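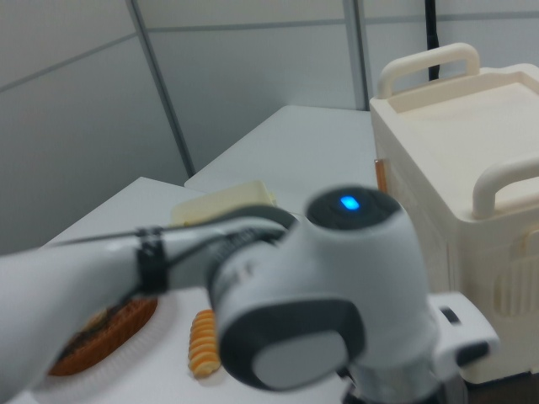 Page 7

3. Equipment plan and budget

Our group was asked to plan the second year of the tabletop sorting project. The first year's report covered the control software, so this one is only about what to buy, what to keep and what to put off. Miłosz Michalski did the price requests and Paavo Kinnunen did the inventory. The budget limit from the department was 2,810 dollars, including shipping.

3.1 What we keep

The arm stays. Replacing it was never an option at this price level, and most of the errors we logged last year came from gripping and from the object set. The white tables stay too. We thought about a darker top for better contrast with pale objects, but a mat from the supply room will do for testing that.

The cable on the arm is held with a strap clamp. We want to buy spare straps and keep them in the drawer with the hex keys. Last October we lost two days waiting for one small part that cost almost nothing, and the group does not want to repeat that.

3.2 Gripper parts

This is the largest line in the plan. We asked two suppliers, Orna and Van Rooij, for a set of replacement fingers and pads. Orna quoted 299 dollars per set with delivery in four weeks. Van Rooij was cheaper per set but had a minimum order that would have used up most of our money. We chose Orna and budgeted for 4 sets, which comes to 1,196 dollars and leaves 1,614 for everything else.

One open question is pad hardness. Foam blocks and hard plastic fruit need different grip force, and last year we used one setting for both. The foam got squeezed and then turned in the fingers as it was lifted.

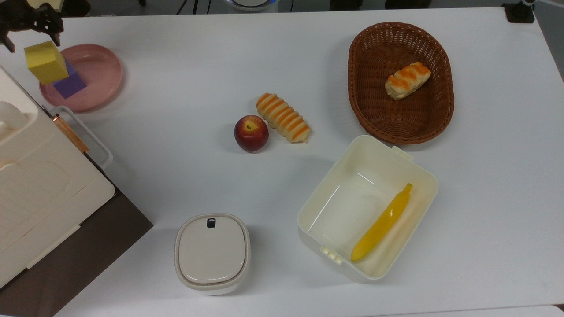

A softer pad might fix this without any change to the code, so two of the sets will be ordered with soft pads and two with standard ones. If the soft pads wear out too fast we will go back to standard and tune the force per object class.

3.3 Objects and containers

Toy food is cheap, and the Lellau catalog has most of what we need. We plan to add more round items, more bread shapes and a few plates in colors we do not have yet. For containers we want duplicates of each type — a basket, an open tub, a small box with a lid — so that a broken one does not stop a test series.

3.4 Put off until next year

A second camera mount from Fusham was on the first version of the list. We took it off after Paavo measured the table edge and found that the clamp would need an adapter, which Fusham sells separately and could not give us a delivery date for. The request stays in the appendix with the drawing.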